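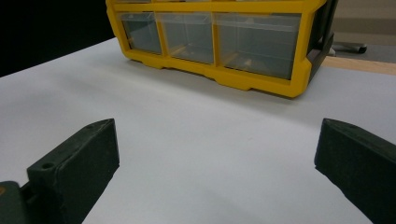 What is the Plitport Mud Day?
It is a yearly outdoor play day for babies, toddlers and their families, held in July on the tidal flats at Plitport.

Plitport Mud Day is one of the best-loved family events on the Kosholm coast, and easily the messiest. Children up to 10 years old dig, roll, slide and build in the soft grey mud between the old slipway and the Collado channel, while parents mostly give up on staying clean within minutes. It began as a picnic for 34 families and has grown into a glorious, noisy afternoon; the most recent one drew 378 children.

Layout
The flats are split into zones by age. The baby pools, nearest the car park, are shallow scrapes lined with sand and filled with fresh water, lovely for little ones who can sit up but not yet walk. Next comes the kitchen, with old saucepans, ladles and a long plank for serving mud pies. The big slide is at the seaward end, on the steepest part of the bank, and is kept for children who can climb back up by themselves.
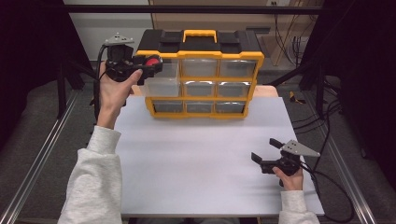 Small-parts organiser in yellow and black, with one drawer partly open.

Races
There are 14 races, all short. The welly race is run in boots at least two sizes too big, and the crawling race is open to parents too (they rarely win). The day ends with the Gemska, a wonderful slithering relay named after the sandbank offshore, in which each team passes a wet sponge down the line until the tide reaches the marker post.

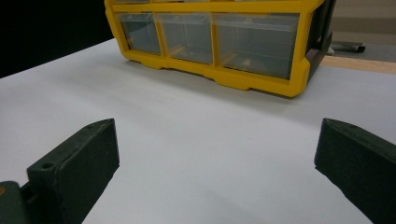 The finish depends on the tide, so the start time moves from year to year and is posted on the slipway gate. Hoses are set up by the boat shed for rinsing off. Regular visitors bring two towels per child and a full change of clothes, socks included. Dogs are welcome on the bank but are kept off the flats during the races.

See also
Kosholm beaches
Mud kitchen
Welly throwing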